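Evening visit to the Plivau bench at Stundgate, 16 Sep 2019

Writing this up on the train so excuse the spelling. We went to see how they keep the grippers going. The software side was on offer too, but we'd asked specifically for the looking-after part, and Sorin Oprea kindly stayed on to take us through it. Liv Wikström and Radu Bucur came with me. Lăcrămioara Ghiță met us downstairs and gave us the sign-in sheet and then we were straight in.

The set up first. One table with a cloth over it, a ring light on a stand up on the window sill, a box of shopping-type things to pick up, and the hand-held grippers. No arm. A person holds the tool and does the picking themselves, the tool does the recording. So everything that would be bolted down on a normal cell is loose in someone's hand, and most of the upkeep comes from that.

Sorin's order of work at the start of a session, as I got it down:

Light on, left alone for 25 minutes before anything is recorded. He doesn't like it moved after that.
Cloth pulled flat and brushed.
Fingers opened and closed by hand, slowly, listening. A dry pivot clicks.
Pads wiped and looked at side-on.
Lenses on the sensor block wiped last of all, with a seperate cloth from the pads.
A few practice picks with something soft. Bread is the favourite.

The bread is a proper test by the way. Sliced loaf in a thin bag, squeezes down to nothing if you are heavy with it, and the bag slides about over the slices. If the two pads aren't meeting square the bag twists as it comes up. You want it held by both sides at the same height.
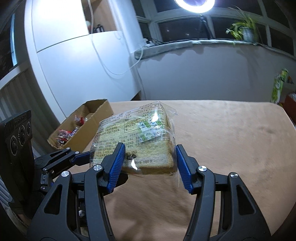
Liv asked about the pads, as ours at Tistetti are smooth and go shiny within a month. Theirs are ribbed blue rubber, fine grooves across. Sorin gets them from Stanciu and changes them in pairs, always, even when only one looks bad. He logs picks on a sheet taped inside a cupboard door and the last pair had come off at 385. Seemed early to me. He says he'd sooner throw away a pad with some life in it than re-record an evening's work, and fair enough.

What kills them is dirt in the grooves. Crumbs, sugar, and worst of all the little flecks of cardboard dust off torn box edges. He uses a soft toothbrush and plain water. Tried alcohol wipes in the spring and the rubber went hard at the corners so that was the end of alchohol wipes.

Changing a pad: finger open, screw below the pad out, pad off, clean the seat with a dry cloth, new one on, screw in finger tight. Close the fingers on a strip of card. Look at the gap. Then tighten. If you tighten first the pad sits a hair proud on one side and you'll be chasing it all night. Radu had a go and did exactly that. Then did it again properly, took him 3 minutes.

Pivots and linkages - this was the bit I came for. The fingers run on a set of black levers and the play builds up slowly so the person holding it gets used to it and doesn't notice. Sorin checks by holding one finger still and waggling the tip of the other. More than he likes, he nips up the pivot screw a touch and tries again. No numbers, just feel, which I did push him on. He admitted there ought to be a number. Marlina Ong on the day shift has started using a feeler gauge and writes the result on the sheet, and her entries are a lot more use than his (his words).

A drop of light oil per pivot, wiped straight off. Any left over finds its way to the pads.

After the bread they moved on to sweets in a cut-down cardboard box. Much fiddlier. Small shiny packets all leaning on each other, a big square packet on top of the heap, a chocolate bar lying near the front, and the box walls in the way of the fingers. You have to come in steep. The outer levers catch the rim if you come in flat, and every knock on the rim is more play in the pivots. Sorin trims the flaps off the boxes for this reason. Rough job with a knife, doesn't need to be pretty, but he did say he'd get fewer cardboard flecks with a cleaner cut. We talked about taping the rims, he is going to try it.

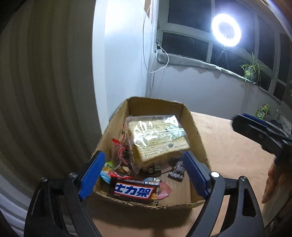 Tistetti Workshop Group - Handling and Upkeep Section

Shiny wrappers are also where the light matters. Glare on the film moves every time the packet rocks. Sorin's answer is to keep the ring light in one place and turn the box instead. He does the evening sessions with it dark outside so the window isn't adding anything. Daytime they have more bother, Marlina has tried a sheet over the glass.

They work with 2 grippers and he keeps the sheets for each apart. Don't swap pads between them, don't swap screws. Liv wanted to know what happens when one is dropped. Back to the practice picks from the top, and if the bread twists, the fingers come off and everything is checked flat on the table. He has had to do that twice since we last spoke.

Things for us to do, in no order:

- ribbed pads, order a set from Stanciu and try them against ours
- separate cloths for lenses and pads (we use one for both, oops)
- start a proper sheet, with a gauge reading from day one
- toothbrush
- Radu to write out the pad change so it's on the wall by the bench

Didn't get to the charging and storage side, ran out of time. Lăcrămioara has offered us another evening later in September and I've said yes. Names to Liv please if you want to come, there is only room for a few round the table.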